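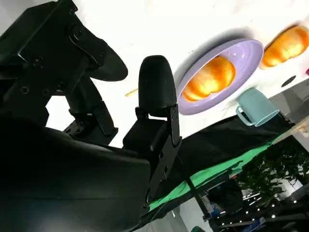 Wrist cam. One roll in the plate, one on the table, mug over by the black cloth.

March 26, 2018. Clearing the table, Kosteddale bench

4 shares | 16 comments

Same chore as January: rolls go on the plate, mug stays where it is, then plate goes to the rack. Tolera on the stop button, me on notes. New finger pads from Grondex went on first thing, glue had all night so no excuses.

Target is still 60 seconds for the whole clear. A kid does it in less while talking. We are not there.

First batch. Approach to the plate is good now, fingers come in over the rim and don't bump it. The roll is the harder part. Shiny, lobed, wants to turn when the pads close. If the thumb side lands in a groove it holds. If it lands on a lobe it squirts out sideways, and then the arm goes and carefully places nothing on the plate. Funny once.

Sulastri asked why it doesn't check after closing. It does check, but the threshhold is from the Yeoh foam blocks and those were a lot softer. Need to redo for these. TODO me.

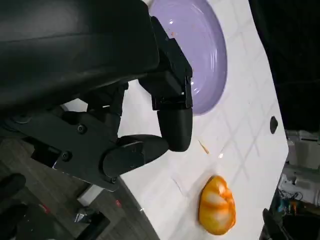
Fingers down by the plate, toy roll out on the table past them.

Glare is a problem again. Bright spots off the plate and off the table, and the plate finder jumps when the wrist tilts. Tried dropping the overheads one notch, better, but then the left side got noisy. Put them back. Brisberg says just buy matte plates. Real kitchens have shiny plates so no.

Also crumbs. Anybody wiping this table at home would get the little specks without thinking about it. Our object list has roll, plate, mug and thats it. A speck is invisible to it, or worse, half a detection that flickers on and off.
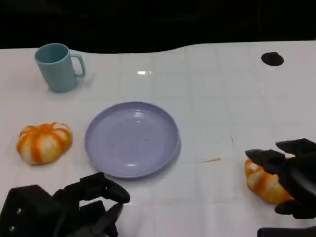
Two hands do help. Worst failure in January was the plate sliding when a roll touched the rim, and with the left hand parked near the lip it has somewhere to stop. Costs time though. Planner won't let the right hand cross while the left is moving so they take turns, like two polite people at a door. Tolera wants to loosen the keep-out zone. I want to see the log first.

Log folder is 756, both wrists plus head. Don't rename it, Sulastri's script looks for the number.
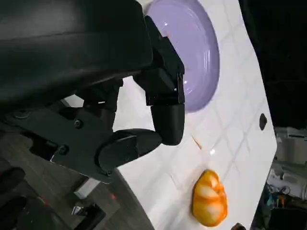
Can it do the chore yet

Picking up one roll with somebody standing by: mostly. Full clear with no hand on the stop: no. It's slow, it doesn't know when it missed, and it leaves the crumbs. Would I let it near my own dishes? Plastic ones.

Next:
- new grip threshold for the rolls
- rerun with mug turned so the handle faces away
- ask Grondex if the pads come in a softer grade
- a wiping pass, even a dumb one
- Tolera: keep-out zone, after the log

Left wrist connector felt loose at shutdown. Pushed it back in, check before power up.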